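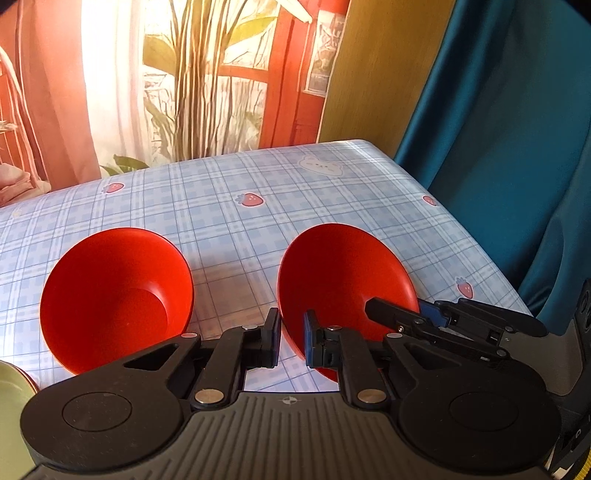 Filler is where a show goes to die, one of you wrote under my last post, and I should just get the episode list and skip everything the manga didn't have in it. I've been chewing on that comment all week, because I used to say the same thing, and pretty loudly too.

So let's talk about Flidmont. If you haven't seen it, it's 88 episodes of a girl and a disgraced knight walking across a country that's been at war since 1662, and the manga is tight as a drum. I love the manga. I've read it through 3 times. But the show caught up with the chapters somewhere in the Culilmont arc, and the studio had to come up with something, and what they came up with was a whole stretch of episodes where the two of them get snowed in at an inn and basically run the place.

People hate the inn episodes. The skip lists tell you to jump right over them, and I did, the first time. I went straight from the burning bridge to the siege of Droltivitz and felt very smart about it.

Then last August I was sick and out of new things to watch, so I let it all play (my standards drop a lot when I have a fever). And wow, did the siege hit differently! The knight's big scene on the wall has always been a good scene. He decides to stay behind, she yells at him, he stays anyway. In the manga it works because you know his backstory. In the show, if you watched the inn, it works because you've seen him lose at cards and burn the onions and get really, weirdly proud of fixing a door. You know what he'd be doing if there wasn't a war on. I cried, and I never cried at the page.

I think we've gotten stingy about what counts as story. A fight counts. A flashback counts, if somebody dies in it. Two characters doing dishes doesn't count, unless the original author drew it, and then suddenly it's beautiful quiet character work. I've seen the same fan praise the fishing chapter in volume six and trash the inn for being slow. They're the same kind of scene! One of them has a stamp on it.

Okay, I'll give the other side its due. A lot of filler is bad. The hot springs episode in Flidmont is bad, and the one with the talking goose should've stayed in a drawer. The Strazds series (same studio, a few years later) has an island tournament that goes on so long I forgot what the main plot was, and the hero forgets a power he'd already learned because the writers weren't allowed to move anything forward. That stuff is a real problem. When characters can't change and can't remember anything afterward, you feel the wheels spinning, and I don't blame anyone for bailing.

But that's a complaint about lazy episodes, and the manga has lazy chapters too. Nobody makes skip lists for those.

What bugs me is watching somebody brand new come into the forum, all excited, and the first reply they get is a list of numbers to avoid. Let them find out! Let them be bored for twenty minutes and decide for themselves. If they want to bail after the goose, fine - I'll even help them find the next good one.

And to my commenter, try the second inn episode, the one with the onions. You can skip the goose.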